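The Drornell Hand Julienne Peeler

We've carried a lot of peelers over the years, and this is the one we keep taking home! The Drornell cuts carrots, zucchini and daikon into long thin sticks in a single pull, with 16 fine teeth set into a stainless blade. It's light, it fits left or right hands, and it makes a slaw for a crowd feel like no work at all. 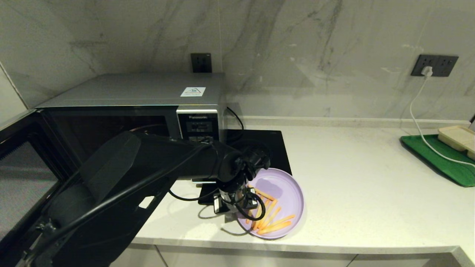 Can I sharpen the blade? It isn't made for sharpening, but replacement blades snap in by hand and we keep them in stock at Bisbridge.

Nelly Condori in our kitchen shop loves hers for cold noodle salads – she salts the carrots first, then adds lime and a little sesame oil. Top rack of the dishwasher is fine. Ships with a blade cover and a small cleaning brush.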